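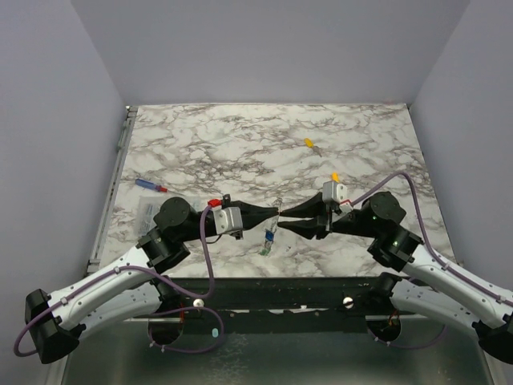 Small Tools and Work Surfaces – Walk-Round Checklist with Comments
Tillman Building, ground floor benches
Checked by: Yolanda Doucet
Date: Dec 13, 2019

Hello everyone, and thank you for clearing off so much before I came by. I know the end of the year is a busy time and nobody enjoys having somebody with a clipboard peering over their shoulder, so I have tried to keep my comments useful, and where I have gone on a bit it is only so that you don't have to come and find me to ask what I meant. Items are marked OK, Attend to, or Not checked.

1. Table top clean and sound
OK. The marble-pattern top is holding up very nicely. I ran my hand along all the edges and found no chips or lifting. Please keep using the soft cloths on it and leave the scouring pads by the sink, where they belong.

2. Screwdrivers – handles
OK. I looked at the blue-handled one with the red collar and the yellow-handled one, and both handles are free of cracks. Do remember that a handle with a split in it goes straight in the red tray, even if it is your favorite and even if it still feels fine in the hand.

3. Screwdrivers – tips
Attend to. The yellow one is getting a little rounded and will start slipping out of screw heads before long – I would rather see it replaced now than hear about a scraped knuckle in February. There are spares in the Grudton cabinet, second drawer down, behind the tape measures.

4. Tools put back when not in use
Attend to. Both screwdrivers were lying out on the table, one over on the left and the other up toward the middle. I do understand that you want them close by while you work, and that is perfectly all right. At the end of the shift, though, they go back in the rack with the shafts down.

5. Bottles labeled and closed
OK, with a comment. The little clear bottle with the blue label is properly labeled and I could read it without my glasses, so full marks there. My only request is that bottles live on the side shelf and come to the table when they are wanted. If a label gets smudged, please write a new one instead of going over the old one in pen.

6. Bags and packaging
Attend to. One clear plastic bag with a printed insert was lying flat on the table. Keep the insert if you need it (the folder marked Fladard is the place for those) and put the bag in the recycling bin. Plastic bags slide about on a smooth top, and so does anything you happen to set down on them.

7. Small loose items
Attend to. There was one small yellow item on the right-hand side of the table. Odds and ends like that can go in the lidded tub, and I will sort through the tub myself once a month.

8. Walls and surround
OK. The lavender-gray walls wiped down well on all three sides. I found one scuff low on the left that I could not shift, but it is only a mark and nothing needs doing.

9. Bolts along the front bar
OK. I tried the two round silver bolt heads on the dark bar and neither one moved. Same again next time, please, and write it in the log even when there is nothing to report.

10. Floor and walkway
OK. Swept, dry, and no boxes in the way. Thank you!

11. First aid box
Attend to. We are down to 5 of the large bandages. I have put in an order with Clidov for a box of 200, so if you use one in the meantime just jot it on the sheet inside the lid.

12. Fire extinguisher, unit 493
OK. Pin and seal in place, needle in the green, bracket firm.

13. Overhead lighting
Not checked. The tall ladder was out on loan. I will come back for this one.

Follow-up: items 3, 4, 6 and 7 can be signed off by whoever is on the bench, and there is no need to wait for me. If anything here seems unfair or I have misread something, call me on extension 2922 or catch me at lunch.

Y. Doucet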